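Gift Makers Wanted at Clister: Come Fold, Roll and Tie With Us

By Joon-young Yeom
March 1, 2020

This site uses cookies to remember your basket and keep you signed in. By continuing to browse you agree to our use of cookies. Accept | Read more

If you have ever stayed up past midnight the night before your cousin's baby shower, rolling receiving blankets into something that was supposed to look like a bear and came out looking more like a loaf of bread, then please keep reading, as I think you and I would get along very well.

Clister makes baby gifts by hand. We started with diaper cakes (two tiers, three tiers, and one time a five-tier one that had to ride to the party lying across the back seat of a minivan), and these days we also make bouquets of rolled baby socks, bibs folded into little envelopes, and hooded towels wrapped up as ducks, frogs and lambs. Everything is put together in our workroom in Costberg, at two long tables by the windows, and every order goes out with a card that one of us has written in pen. I write a good many of them myself and my handwriting is not what it was, so that is one of the things I'm hoping you can help with!

We are looking for gift makers to join us this spring and stay through the end of July, which is our busiest stretch by a long way. There is a fair chance of staying on after that. I would rather say "fair chance" and mean it than promise you something in an advertisement, but I will tell you that two of the women who work with me now came for one summer and are still here.

What the work is like

Most of the day is making. You will have a stack of order slips and a shelf of supplies, and you'll work through the slips at a steady pace. A two-tier cake takes 53 diapers, all rolled the same way and held with small clear bands until the ribbon goes on. The sock bouquets are quicker once your fingers have learned them, though I warn you that the first few will come undone in your lap. Mine did. We will sit with you for as long as it takes, and no one is going to time you in your first weeks.

Then there is the wrapping, which I love more than almost any of it. We use a soft cellophane and a wide cotton ribbon, and the bow has to sit up on its own without wire. There's a trick to it that I learned from my aunt, and I'll happily show you on your first morning.

Once a month we have what we call the big table, when everyone makes the new designs together and we argue about colors. Last year's Geum set (a hooded towel, a washable rattle and a pair of mittens in a warm orange, named for the flower) came out of one of those afternoons, and it is now the gift that people write to us about most. If you have ideas, bring them. If you are the quiet sort who would rather tie bows and listen, that is every bit as welcome.

Some of the work is less pretty. Boxes have to be flattened and carried out. The floor needs sweeping for ribbon ends twice a day. Cartons of diapers come in on a pallet and have to be unpacked and put on the shelves, and in a busy week we can send out 200 orders, so there's a good deal of lifting and bending and being on your feet. Please think about that before you apply, and do talk to me if you're unsure. We have tall stools and we can arrange the work so that it suits different bodies.

Who we would love to hear from

You do not need experience in a shop or a factory. You do need clean, patient hands and a liking for small neat things. People who sew, knit, quilt, bake, arrange flowers or make their own cards tend to take to this work right away, but our fastest roller was a bus driver before she came to us and had never made so much as a paper chain.

You should be able to read an order slip carefully and copy a name onto a card exactly as the customer spelled it. There are a great many ways to spell Kaitlyn, and the grandmother who ordered the gift will notice. It also helps if you don't mind asking when something on a slip looks odd.

Because the things we make go to newborns, we're strict about a few matters. No perfume or scented hand lotion on work days. No nail polish that chips. If you're sick, you stay home, and you will be paid for the day.

Hours and pay

Shifts are five hours, either morning or afternoon, and you may choose between three and five shifts a week. I try very hard to fit around school pickup, so please tell me in your letter what times are impossible for you. We have nearly 13 places to fill across both shifts, and I'd like a mix of people who can start right away and people who would come a bit later.

Pay is by the hour and never by the piece. We tried piece pay once, early on, and the bows suffered and so did everybody's temper. The hourly rate is on the application form, along with the rate for training, and they are the same number. There is also a bonus of 100 dollars at the end of July for everyone who has stayed through the season, and each maker may take home one gift of her or his choosing for a new baby in the family or next door.

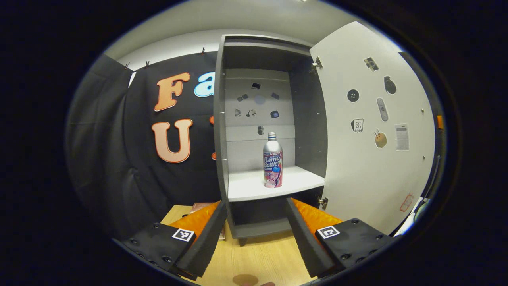
We stop together in the middle of every shift for a proper sit-down break, with tea and whatever someone has brought in. It's paid time. I mention it because a few people have asked whether they could work through it and go home early, and the answer is a friendly no. Half of what I know about my coworkers I learned over those breaks, and half of our best ideas too.

Getting here

The workroom is on the ground floor, with a ramp at the side door and free parking behind the building. The bus stops at the corner. If you come by bike, you can bring it inside.

How to apply

Please send me a letter. It can be short, it can be long (you'll have noticed which kind I write), and it can be typed or by hand. Tell me a little about yourself, what you like to make, and which shifts would suit you. If you have a picture of something you've made, for a baby or for anyone else, do put it in. I don't need a formal résumé, though I'll read one if you send it.

You can pick up the application form at our front counter, or at Lerkora, the yarn and fabric store across the street, where they have kindly agreed to keep a stack by the register. Leave the form and your letter together at either place and they will find their way to me.

Everyone who applies will hear back, including those we can't take on this time. If we'd like to meet you, I'll invite you in for a trial hour, paid, during which you'll make one small sock bouquet with one of us beside you. It will probably come out lopsided, and you can take it home with you.

With warm wishes from all of us at the long tables,

Joon-young Yeom
Clister, Costberg

Get our newsletter! New gifts, folding tips and seasonal offers in your inbox once a month. Enter your email address to sign up. You can unsubscribe at any time.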